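**Asunto: Baremo provisional de las becas de movilidad a Kodthorpe, sin publicar**

**delegacion_posgrado** escribió:

Estimados compañeros: se abre este hilo para recoger la información disponible sobre la convocatoria de movilidad de la Escuela de Negocios de Stirnungate. Las bases establecen un plazo de 30 días naturales, contados desde el cierre de solicitudes, para publicar el baremo provisional. Dicho plazo venció en junio y el tablón electrónico no recoge documento alguno.

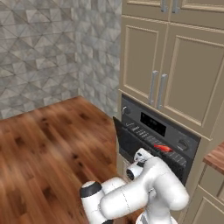
Se ha presentado escrito ante la Oficina de Relaciones Externas, con registro de entrada, en el que se pide la fecha prevista de publicación y el número de plazas efectivamente dotadas. Las bases mencionan 18; la sesión informativa habló de una cifra superior.

**vocal_economicas** escribió:

Conviene precisar que el plazo de 30 días es orientativo, conforme a la base séptima. La Oficina puede ampliarlo mediante resolución motivada. No comparto, por tanto, que se hable de incumplimiento.

**delegacion_posgrado** escribió:

La base séptima exige que la ampliación se publique antes del vencimiento, y no consta.
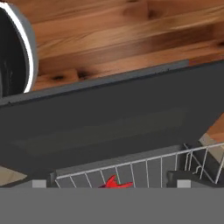
El problema de fondo es la matrícula en destino. Kodthorpe cierra su registro con independencia de lo que se resuelva en Stirnungate, y quien no figure en lista definitiva pierde el semestre. Hoy por hoy la convocatoria está como la puerta de ese lavavajillas: abierta, inclinada y sin que se sepa cuándo va a cerrarse. Ruego que cada solicitante conserve su justificante de entrega.

**aula_27** escribió:

El curso anterior ocurrió algo parecido con la ayuda Tiongson. La lista definitiva salió con la matrícula ya cerrada y hubo que tramitar las admisiones una por una.

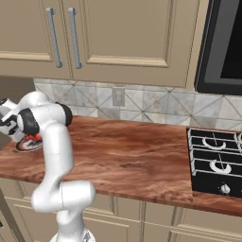

**secretaria_finanzas** escribió:

La comparación no me parece acertada. La ayuda Tiongson depende de un patrocinador externo; esta se financia con presupuesto propio y el crédito está aprobado. Lo que falta es el certificado de idiomas de varios expedientes, que se valida a través de la plataforma Sosteck - y esa validación no la controla la Escuela.

**delegacion_posgrado** escribió:

Agradezco el dato. Aun así, nada impide publicar un baremo provisional con los expedientes completos y dejar los restantes como pendientes de subsanación. Así se hizo en la convocatoria de doctorado.
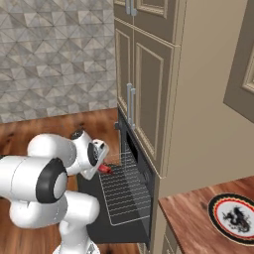

**vocal_economicas** escribió:

En ese punto estoy de acuerdo. Propongo que el segundo escrito se limite a solicitar la publicación parcial, con cita de la base séptima y sin referencias a responsabilidades. Puedo remitir un borrador mañana antes de las 18 horas.

**delegacion_posgrado** escribió:

Conforme. Quedo a la espera del borrador y lo adjuntaré a este hilo junto con el número de registro.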